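### 3.2 Le protocole, ou comment on a appris à pousser des blocs

Je précise d'emblée que Banon est un projet d'étudiants, monté en atelier de deuxième année avec Tomomi Tamura et Ertuğrul Bilgin, et que notre première version du protocole tenait sur un coin de cahier. On voulait que le bras réponde à des consignes du genre « rapproche l'étoile du cube » (rien que ça !), avec un seul outil, une tige, et donc aucun moyen d'attraper quoi que ce soit. Il fallait pousser, et pousser droit, ce qui nous a pris tout le mois de septembre.

On a enregistré 557 essais, dont 112 écartés à la relecture parce que la consigne était ambiguë ou que l'opérateur s'était trompé de bloc (souvent moi, je l'avoue). Chaque essai dure 40 secondes au maximum. Tumaini Swai lisait les consignes à voix haute, Ertuğrul tenait la manette, et on échangeait les rôles dès que quelqu'un commençait à râler.

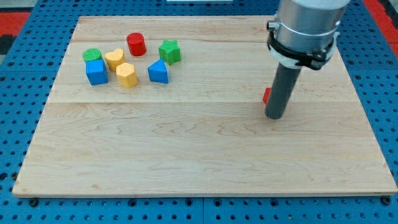 **Figure 3.** Poste de travail de Banon : la planche, les blocs et l'outil de poussée.

Le choix des consignes nous a occupés bien plus longtemps que le réglage du bras. Au début on nommait les blocs par leur couleur, et c'était la pagaille : avec un cube bleu et un prisme triangulaire bleu dans le même groupe, « pousse le bleu » ne veut rien dire du tout ! On est donc passés au couple forme et couleur, y compris pour l'étoile verte, que tout le monde appelait déjà « l'étoile » de toute façon. Reste le cas des blocs serrés, comme sur la figure 3, où la tige doit se glisser entre deux voisins sans les emporter. Nazmiye Demirtaş a proposé d'autoriser une poussée préparatoire, comptée dans la durée de l'essai, et on l'a gardée pour les 3 séries présentées en section 4.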